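Print | E-mail

3.2 Gathering the examples

I collected 291 runs with the hand-held gripper, and I kept the rooms messy on purpose (tidy ones taught Mavano very little!). Each run is one pickup, start to finish. 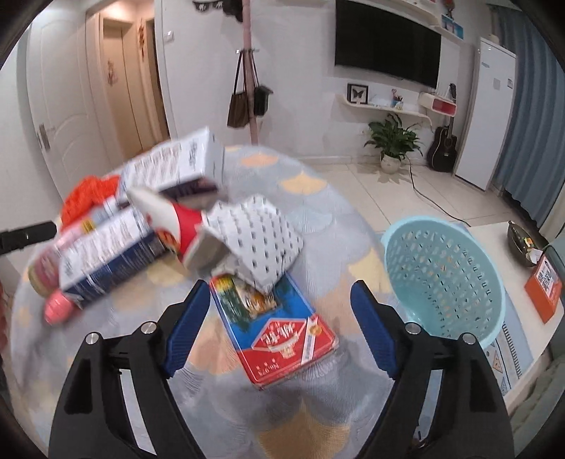 Figure 2. Jaws open over a tin on the rug, with a basket to the right.

Did we drop the bad runs? We kept them all and tagged 13 as failed grasps.

Comments (2)
Kasun Navaratnam: Love the rug. Will the Enevar set be shared?
tuncer_fan: Same question!

This site uses cookies. OK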